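In defence of the big plain table

I have been meaning to write about tables for some time, and the onset of the dark evenings, when one is always indoors and always looking for somewhere to put something down, seems as good a moment as any. My subject is the large, bare, pale wooden table of the sort you find in workrooms, and my opinion, which I will try to defend without going on too long (my family will tell you I generally fail at this), is that almost every room where people make or mend things would be better off with one, and with less of nearly everything else.

I grew up with a table like that. My mother did her cutting out on it, my brother took radios to pieces at the other end, and on Sundays we wiped it down and ate off it. When my parents moved, it went for 92 pounds to a man with a van, and I have regretted it every winter since. My own first flat had a desk instead, a clever one with a hutch and cubbyholes and a sliding tray, bought from a shop called Flinus that has long since closed, as it deserved to. Every cubbyhole filled up within a month. I don't think I ever had enough clear space on it to open a newspaper.

Now, I know the case for storage, and I have some sympathy with it. My friend Sayegh, who fits out small workshops under the name of Pivik and has forgotten more about shelving than I shall ever learn, tells me that people ring him wanting drawers, and racks, and a peg for each screwdriver, and that the table is the last thing they think of. They'll spend 275 pounds on a cabinet and then balance their work on top of it! He gives them what they ask for, being a polite man, but he does try to talk them into a decent stretch of wood as well.

What I like is the arrangement where the muddle is allowed to exist, only somewhere else. Let the shelves be crowded. Let there be papers and boxes along the back, and a second bench where the tools and wires and little parts can lie about as they please, because they will anyway. But keep the big table for whatever is being done now, and let it hold a sheet of something, or a length of cable, and plenty of bare grain besides.

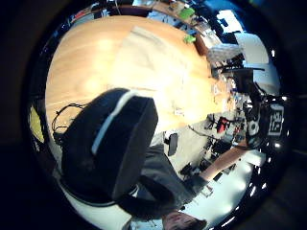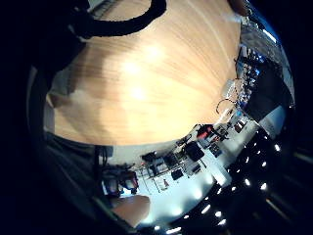 PALE WOOD, AND ROOM TO SPARE ON IT

FLALADNESS, December 2018

It is the grain I find myself looking at, I confess. Pale wood takes the light so kindly, even the flat light of ceiling fittings, and it makes things easy to find. A black cable on a honey-coloured top can be spotted from the doorway. The same cable on a dark desk, among dark boxes, is as good as gone until you catch your sleeve in it. I lost a perfectly good pair of nail scissors on a black desk for the whole of one April, and they were never more than a foot from my elbow.

Somebody will object that an empty table never stays empty, and of course that is so. A flat surface in a shared room draws things to it, and each person who leaves a roll of tape or a cold cup of tea means to come back for it. I used to think the answer was to be strict. I once put up a notice, which I blush to remember, and the only effect was that people stopped leaving their things on the table and began leaving them on my chair. These days I favour a tray at one end. Whatever is homeless goes in the tray, the tray is emptied on a Friday, and there are no hard feelings.

Parvathi Rodrigues, with whom I have argued about this over a great many lunches, holds that I am being sentimental, and that two small tables on wheels would do everything my big one does and could be pushed against the wall afterwards. She may be right about the wheels. I will say, though, that I have tried to cut a pair of curtains across two small tables, and the gap between them found its way to the exact spot where I needed to draw a straight line. Parvathi says I should have clamped them together. Then, say I, you have one big table with a crack in it.

There is the matter of cost as well, and I don't wish to be airy about it, for floor space is dear and a large table eats a good deal of it. But a secondhand one can often be had for 100 pounds or less if you are willing to fetch it and to sand out other people's rings and scratches (I would leave a few of them in). Measure your stairs first. Sayegh had to take a window out for one of his customers, and put it back in the rain.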